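Automation of the Cudton returns hall

The automation of the Cudton returns hall is a workplace project at Lasisbridge, a company that receives, checks and sorts returned household goods for other sellers. It introduced robot arms at the sorting tables and changed the duties of most people employed there. The project is often called Griker, after the name of the software that plans the movements of the arms.

Background

The hall at Cudton was opened in a former furniture store on Olszewski Street. Until the project began, all sorting was done by hand. A worker took each returned object from a carton, looked at it for damage and placed it in a crate according to its kind. The work was light but repetitive, and many employees complained of pain in the neck and wrists. The hall had 224 employees at that time.

Lasisbridge first considered moving the work to another town. Igor Adamczyk, then head of operations, proposed instead to keep the hall and give only the picking and placing to machines.

Simulated work cell

Before any arm was installed, the tasks were prepared in a computer simulation. The simulated cell has a perforated platform with a robot arm near its center, a white cabinet with a drawer, and a number of household objects such as mugs, plates and a bowl. Two plastic baskets, one yellow and one black, are placed on the right side.

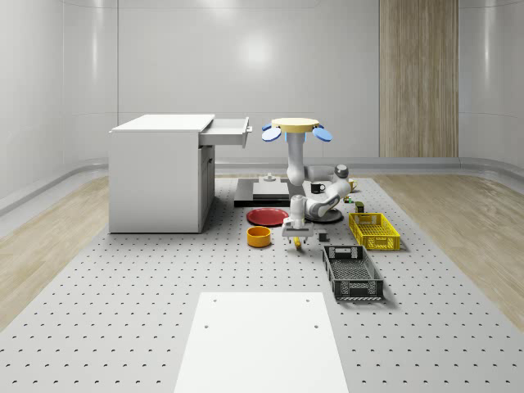
The simulated cell with the gripper over a small yellow object. The cabinet drawer is open.

In the simulation the objects can be put back to their starting positions in a moment, so a task can be repeated many times without a person to prepare the table. The first task set contained 1022 variations. They differed in the position of the objects, the order of the steps and the wording of the instruction given to the arm.

Employees of the hall took part in this stage. Lucyna Ostrowski, who had worked as a sorter and later as a shift leader, collected remarks from her colleagues on how they hold and put down different goods. A mug, for example, was usually taken by the body and only turned by the handle at the end. Several of these remarks were used in the task set - mostly for cups and flat plates, which caused the most failed grips in the early trials.

The same cell is also used for training. New operators watch a simulated task at a screen, stop it when they see a problem and write a short note on the cause. The training lasts two weeks, and no knowledge of programming is required.
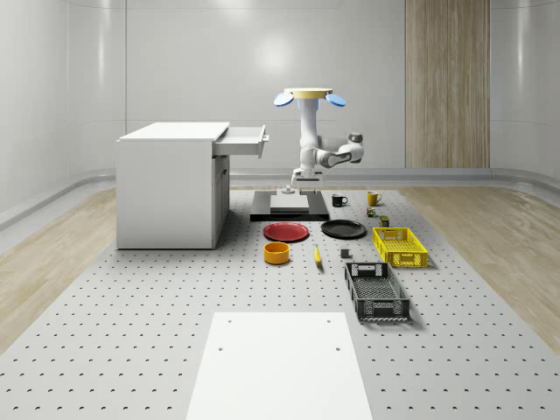
Effects on employees

After the arms came into use, three main positions replaced the old position of sorter. Cell operators supervise the arms and correct failed grips. Inspectors decide on damaged or unclear goods, which the arms do not judge. Task writers prepare new variations for the simulation and are mostly former sorters.

No employee was dismissed in the first year, according to the agreement signed with the staff. Some left by their own choice, and their places were not filled. Operators receive higher pay than sorters did, but the night shift, which starts at 10 p.m., became obligatory for them. This point remains disputed.

Complaints of wrist pain became less frequent. On the other hand, operators reported tired eyes and a feeling of being alone, as one person now looks after a row of cells where several people worked side by side before. A common break was introduced in November for this reason.

Later development

The task set was later extended to 3002 variations, with more attention to drawers and closed compartments. Soft goods, such as clothing and bedding, are still sorted by hand.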